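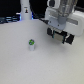 Teaching the arm to pick up after itself

Last updated: November

I drove out to Lilitstead before breakfast to meet the woman who runs the bench team at Huteditz, and she had coffee waiting, which made us friends right away. She started there as a packer. Now her team of 12 looks after the robot arms, and I wanted to know how that feels from the inside!

"Weird at first," she told me. "I was good with my hands. Then my job was getting something else to be good with its hands, and it was so clumsy! I went home cranky for weeks."

The company (it used to be over in Salem) handles nearly 3000 small containers a shift, and they all used to go through people's fingers. I asked if anyone lost a job over it. She took her time with that one.

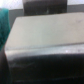 "No layoffs," she said. "But two of the packers left on their own, and I think they'd have stayed if we'd talked to them sooner. We got the announcement in an email. You don't do that to people." The ones who stayed got training and a raise, though she says the raise came late and she had to nag for it (she's proud of the nagging).

So what do her days look like now? Lots of watching, lots of fiddling with settings in Zoven, the software they run the arms from, and a surprising amount of talking. Her wrists don't hurt anymore. She does miss the chatter on the old line, with the radio going and everybody complaining about the same song.
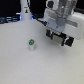 The training part is what she loves, and she lit up when I asked about it. A new person starts with one job and repeats it 100 times before moving on. "People want to go straight to a full tray," she said. "I tell them, one piece on a bare table, like the little white one with the green top. Bring the gripper over it, fingers open, and look at it from the side before you do anything." She still does it that way herself, and she says her old packing hands know when an approach is off before the screen does.

Would she go back? "To the line? For a day, sure, for the company. Then I'd want my arm back."

Sign up for our newsletter and get new interviews in your inbox. You can unsubscribe at any time.

Contact | Copyright, all rights reserved | Back to top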